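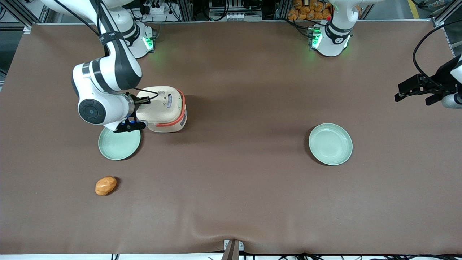 Wartungstag an der Zweiarmzelle, 07.09.2018. Kurzer Stand in ein paar Posts.

1/ Die braune Tischauflage wirft wieder Falten, vor allem Richtung Vorderkante. Kommt heute runter und wird neu gespannt. Die alte lag seit Juni.

2/ Greiferbacken an beiden Armen geprüft. Links 2 Schrauben nachgezogen, rechts alles fest.

3/ Kabelschlaufe am rechten Handgelenk um 30 mm gekürzt. Sie kam beim Absenken zu nah an den Behälter.

4/ Nullpunkte neu angefahren, dann 38 Zyklen mit Behälter und Tellern. Ein Zyklus dauert ungefähr 29 Sekunden, wie vorher.

5/ Offen: Kabel unter dem Tisch bündeln. Die Halter von Otodura sind bestellt, Lieferung nächste Woche. Bis dahin bitte nicht mit dem Rollwagen drunter.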